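# Honiseo two-finger gripper kit — what I'd budget before you order

I sell these and I run one myself, so this page is a bit longer than the usual spec sheet!
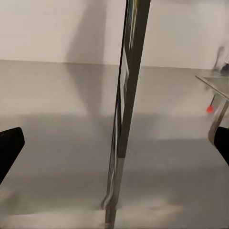

**Do I need to buy the arm at the same time?**
Most people bring their own. The kit bolts to any arm with the Cilanlow flange, and if yours is older you'll want the adapter plate (part 714), sold separately.

Now the money part. The gripper is $2000, the adapter plate is $80, and I'd set aside another $400 for spare finger pads and cables — I went through my first set of pads way faster than I'd planned, and waiting on the mail with a stopped cell is no fun.

Try your job in simulation before you pay for anything. The render near the top has a tall, slender pole standing in the gap with a black finger on either side, neither one touching it, and that open gap is what I'd look at first with your own parts. Long thin stuff is picky about where you close on it.

The Seixas controller is extra (ask me for a quote, the price moves around). The Faleck one works too, but you'll be doing your own wiring.

Orders placed now ship from my shop in the same box as the mounting screws. The next batch after this one is planned for November.

*Prices updated May 14, 2020*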